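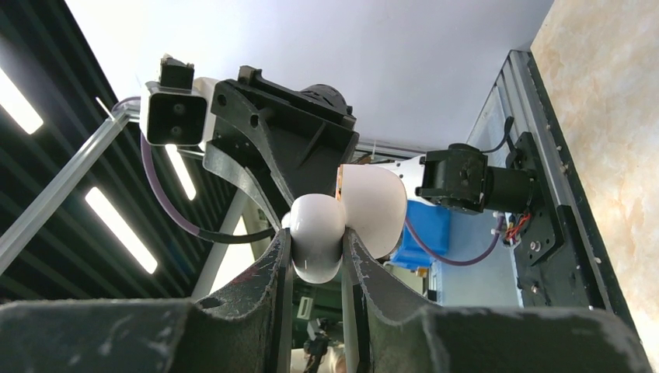 Figure 4. Gripper fingers closed on a glossy white rounded piece.

4. First grip test

Now the fun part! Your Mostimero can close its fingers on something, and you get to find out how much of the housework it's ready for. Cups, balled socks and toy blocks go well with the current software. Folding a fitted sheet is still beyond it — we keep trying.

1. Set the grip force to 120 on the Hand page.
2. Hold a light, rounded item between the open fingers and press Close.
3. Let go once the fingers stop moving. Wait 2 seconds.
4. Press Lift. The arm rises slowly to its rest height.
5. If the item slips, raise the force in small steps, up to 300.

Note: Scratches on the finger plates don't affect the grip. Wipe off dust with a dry cloth before each session.

Caution: Keep your own fingers clear of the gap while Close is lit. Leave glassware and knives out of this test.

Simon, our kitchen routine, can clear a table of plastic dishes but still needs you to load the dishwasher. To try it, finish this section and go to section 5, Teaching a Chore.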